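**Flokik puts household chores to the test in its spring issue**

16 Apr 2025 — Can a machine do the dishes yet? Can it fold a towel, or restock a shelf in the back of a hardware store? Flokik, the quarterly magazine on work and tools, gives its whole spring issue to those questions, and the answers are more fun than we expected when we started planning it.

The centerpiece is a long report by staff writer I-hsuan Kong, who spent most of March with the Clorkisum project. The group keeps a list of 72 ordinary chores, 19 of them from the shop floor and the rest from the home, and works through it one by one. People do each chore first with hand-held grippers, so that there is a record of the motion to learn from. Then a robot arm gets its turn.

"I went in thinking the hard part would be heavy things," Kong says. "It's doors! Every door in a kitchen wants to be pulled a little differently, and a microwave door is a whole subject. I wrote four pages on hinges and had to cut three."
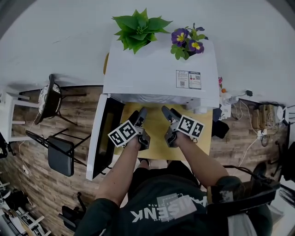 Flokik — Vol. 19, No. 2 — p. 72

Readers will find good news in the report. Wiping a counter, sorting socks and moving boxed goods from a cart to a shelf all went well at Clorkisum. In one run of 135 tries at putting a mug away, the arm got 97 right, and the team was still talking about it at lunch two days later. Soft or slippery things are another matter. Fitted sheets remain undefeated, and a bag of rice that sags in the middle can still stop everything for the afternoon.

So our short answer is "some of them, on a good day, in a kitchen the machine knows." The long answer runs 19 pages and includes a visit to Niken, a small housewares store where the staff tried an arm for shelf work and kept it for the glassware aisle only. The store's own notes on the trial are printed in full, complaints included.

Also in the issue: a repair diary for the Yen floor sweeper, and a page of readers' letters on the chores they would never hand over (ironing has more fans than you might think).

The spring issue is out now by mail and at the Flokik front desk. Review copies are available to press and libraries on request.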